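Geetha Rajan
9 Nov 2021

1/ A thread on remainders, the leftovers drawer of arithmetic. I have just graded a stack of long division tests and I have feelings.

2/ The question: 190 students are going to the science museum in Ostbridge. Each bus holds 26. How many buses does the school need?

3/ Most of the class divided beautifully. Seven times 26 is 182, and 190 take away 182 is 8. Answer: "7 r 8." Neat columns, everything lined up, a box drawn around it with a ruler.

4/ I would love to call the bus company and order seven r eight buses. I imagine a pause on the line.

5/ The eight in that answer are children. They are standing in the parking lot with their lunches. You need an eighth bus, and it will be mostly empty, and the eight kids on it will have the best day of their lives.

6/ A few people typed it into a calculator and wrote 7.3076923. I admire the commitment to accuracy. The last few digits of that bus are going to be hard to steer.

7/ One student rounded to the nearest whole number, got 7, and wrote "because .3 rounds down." Which is the rule I taught them in March. So that one is on me.

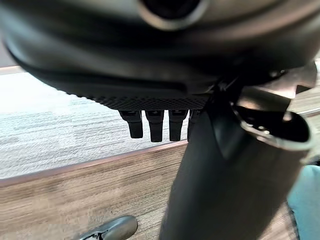
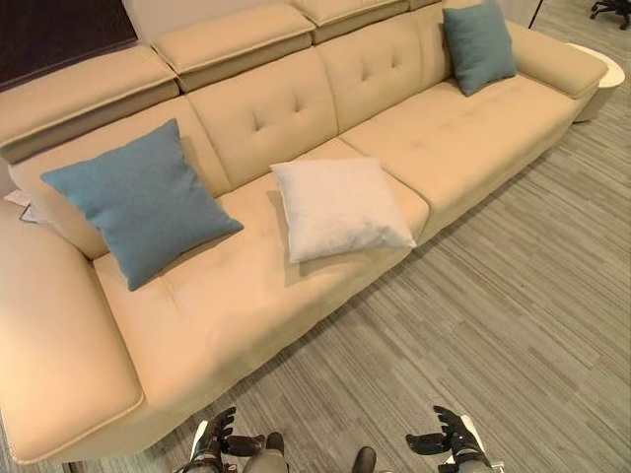

8/ OK, so what do you do with a remainder? It depends what the question is asking, and the division can't tell you that. You have to go back and read the words again. I know. I'm sorry.

9/ Sometimes you go up. Buses, tables for a dinner, cans of paint. If everybody has to fit, any remainder at all means one more. A remainder of 1 costs you a whole bus.

10/ Sometimes you throw it away. You have 190 eggs and cartons that hold 6. How many full cartons? 6 times 31 is 186, so 31 full cartons and 4 eggs left over. The question said full. Those four eggs are now somebody's omelet and no longer a math problem.

11/ Sometimes you keep splitting. 190 inches of ribbon, 6 people. The 4 inches left over can be cut up too, so each person gets 31 and 4/6 inches, or 31 and 2/3 if you were raised properly.

12/ And sometimes the remainder IS the answer. Deal 190 cards to 6 players as evenly as you can. How many are left in your hand? 4. The 31 did all the work and gets no credit. Anyone who has been in a group project will understand.

13/ Notice that the last three are the same division. 190 ÷ 6, every time. The answers were 31, 31 2/3 and 4. If you only handed me "31 r 4" I would know you can divide and I would have no idea whether you read the question.

14/ A check that takes ten seconds: multiply back and add the remainder. 26 × 7 + 8 = 190. If you don't land on the number you started with, something fell off along the way. It's usually the subtraction. It's nearly always the subtraction.

15/ Second check: the remainder has to be smaller than what you divided by. I had 2 papers with "6 r 34." If you've got 34 kids left over and the bus holds 26, fill another bus! There's one right there!

16/ The Crichton workbook has a whole page of these and every last one is about buses, so kids learn "bus means add one" and stop there. Then they meet the egg question and add a carton. Mix them up if you're making your own sheet.

17/ What I'm asking for from now on is a sentence at the end. "The school needs 8 buses." It's very hard to write "The school needs 7 r 8 buses" and not feel something.

18/ Someone in my class did write it. With a period.

19/ Retest is next week. There will be a question about canoes. I've told them this and it will not help.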